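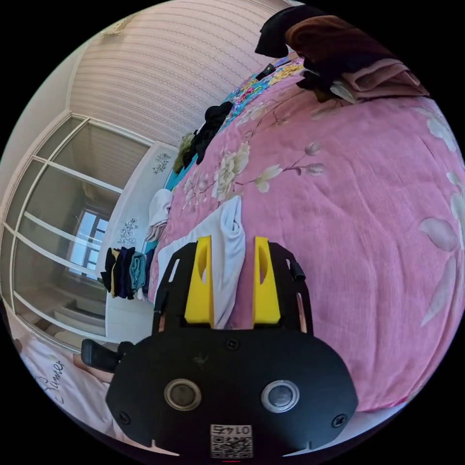

Figure 3. View from one of the two hand-held grippers, with a white cloth between the yellow fingers and other clothing waiting along the far side of the bed.

4.2 Collecting folding demonstrations on a bed

Most of the earlier work on cloth folding, including our own, was done on a table. A table is a pleasant thing to work on. It is flat, it is firm, and it is usually one plain colour, so the garment stands out nicely and the fingers can slide under a hem without pushing anything else around. We had good results there and were, I think it is fair to say, a little too pleased with them. When we began planning the Lomance collection in May, we asked the people who would be recording for us where they normally fold their laundry, and a great many of them told us it was the bed.

A bed is quite a different place to fold. The surface gives under the hand, the quilt has wrinkles of its own, and a finger that comes down a little too low will pick up the bedspread together with the shirt. The colours are also much busier. We decided early on that we would leave all of this alone and ask people to record in their own bedrooms, with their own covers, and with the rest of the laundry left wherever they would normally leave it.

Each demonstration uses a pair of hand-held grippers, one for each hand, and each gripper carries its own camera. We kept the Gerex finger shape from our table work, with the long cut-out along the finger, as it had served us well on hems and collars. The two recordings are lined up afterwards by the Tarau software, which also recovers the path of each gripper through the room.

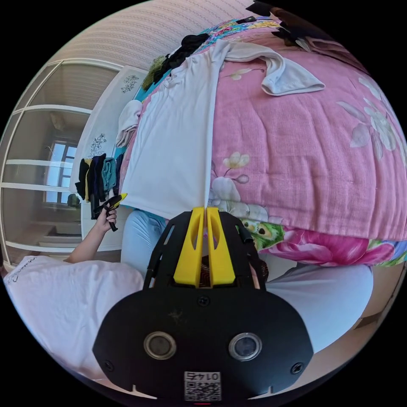

The question of what to tell the demonstrators took us longer to settle than we had expected. In our first round we gave them a written folding order (sleeves in, sides in, bottom to top) and found that people followed it so carefully that they stopped doing the small, useful things they would otherwise do, like giving a sleeve a little tug to flatten it or smoothing the front of a shirt before starting. For the collection reported in this paper we only said what the finished pile should look like, and let everyone get there in their own way. The demonstrations became longer and rather more varied, and we believe they are much better for it. 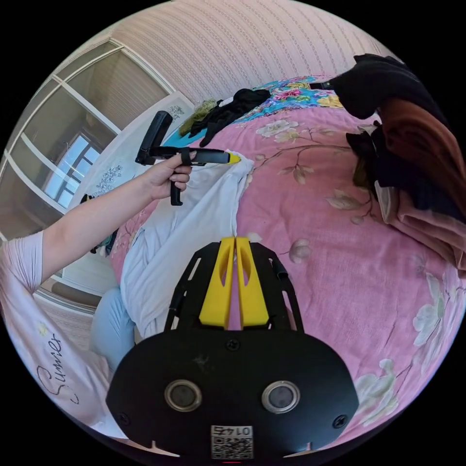 Figure 4. Working with both grippers on a white garment. The second gripper, held in the left hand, reaches toward the cloth from the side.

We collected demonstrations in 9 homes, with 52 demonstrations kept from each home after checking. A demonstration was set aside if either camera lost its position for more than 2 seconds, or if the garment left the bed entirely. We did not set aside demonstrations in which a fold came undone and had to be made again. These repairs turned out to be some of the most valuable parts of the whole collection, and the policy trained without them would simply carry on folding after a missed grasp as though nothing had gone wrong.

It is worth saying a word about what the cameras do and do not see. Because each one sits just behind its own fingers, it has a very good view of the cloth close at hand and a fairly poor one of whatever is underneath it. The wide lens helps a good deal here, as it often brings the other hand into view, and the policy seems to make use of this when the two grippers need to pull against each other. We compared training on both views with training on a single view, using the Escobar policy with all other settings unchanged. With one view the folds of the body were nearly as good, but the sleeves suffered noticeably, and we saw far more cases where one gripper let go before the other had taken hold. All results in the next section therefore use both views, sampled 5 times per second.
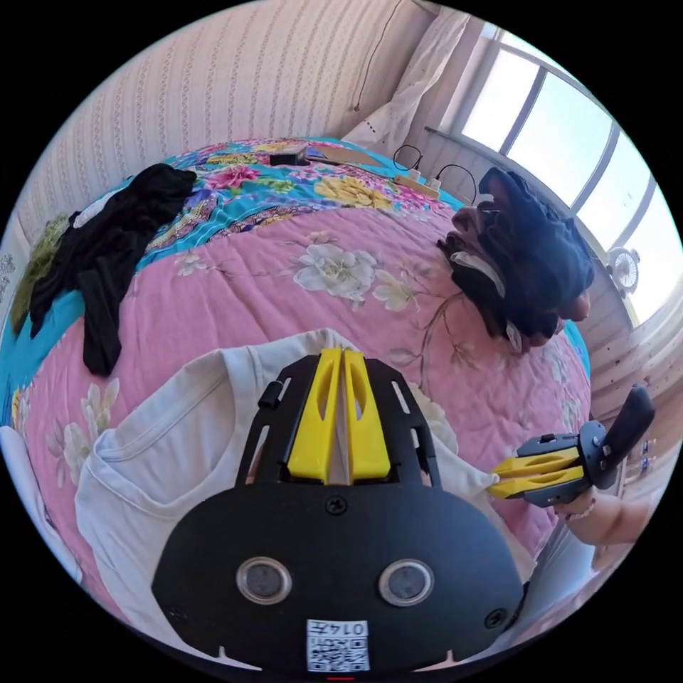 4.3 Training and evaluation

We trained one policy on the demonstrations from all of the homes together, and then a second set of policies in which one home at a time was held out for testing. The second arrangement is the harder of the two, as the policy must cope with a bedspread it has never met before.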